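Plirnlow Two-Finger Bench Gripper

Product code: Minidus 47
Supplied by Etham
Page updated 5/27/19

Overview

The Minidus 47 is a two-finger gripper for small bench arms. It is sold to people who want to find out what a light robot can do with ordinary objects: kitchen utensils, cups, trays, toys, lids, small parts. It comes as a wrist unit with a pair of broad fingers, a cable and a mounting plate. The arm is not included.

Most of the enquiries we get come down to one question — can it do the chores yet? The short answer is some of them, some of the time, with a person nearby. The rest of this page tries to be more exact, so you can decide whether to buy one now or wait.

What it does well

Picking up a single firm object from a clear patch of table is the easy part. A toy vegetable, a block or a spatula lying flat will usually be gripped on the first or second try. Putting the object down in a tray is also reliable, as long as the tray has a low border and doesn't slide.

Sorting by colour works if your own software can tell the colours apart. The gripper itself has no opinion about colour. Customers using Mamo control software have had good results with sets of play food and coloured pegs.

What it does with some trouble

Utensils standing upright in a cup are harder than they look. The fingers have to come down beside a handle without tipping the cup, and handles lean in every direction. Clear plastic is another problem, more for the camera than for the gripper. Thin flat things such as a sheet of card or a board can be pushed along but are hard to lift from a smooth surface.
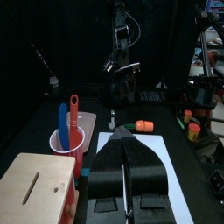
A mixed table is a fairer test than a row of matching blocks, and it's the one we suggest you try first. Set out things you already own. Leave them at odd angles. Run the same task 200 times and write down every miss, including the ones where the arm got there in the end.

What it does not do

It won't wash dishes. The wrist is not sealed and water will damage it. It won't fold clothes to a standard most people would accept, and it can't open a tight jar. On a shop floor it can load light parts into a fixture, but slowly, and a person doing the same job will finish well ahead of it. We don't recommend it for any work where a dropped part matters.

Specifications

Rated load: 500 grams
Fingers: two, replaceable as a pair
Finger colour: black
Inspection interval: 1,000 grips
Use: indoor, dry bench only

Care and wear

The finger tips wear before anything else. The black finish rubs back to grey where the two fingers meet, and this does no harm by itself. Replace the pair when the tips no longer close evenly or when a flat object twists in the grip. Wipe the fingers with a dry cloth. Do not use oil or solvent.

Modelling dough and similar soft materials will find their way into the seam. Clean it out with a soft brush before it hardens.

In the box

Gripper unit
One pair of fingers, fitted
Mounting plate and screws
Cable
Printed setup guide

Ordering

Spare fingers are sold separately and are kept in stock. A version with softer tips is planned for September — it should be kinder to thin plastic, but the rated load will be lower. Existing units will accept the new fingers without any other change.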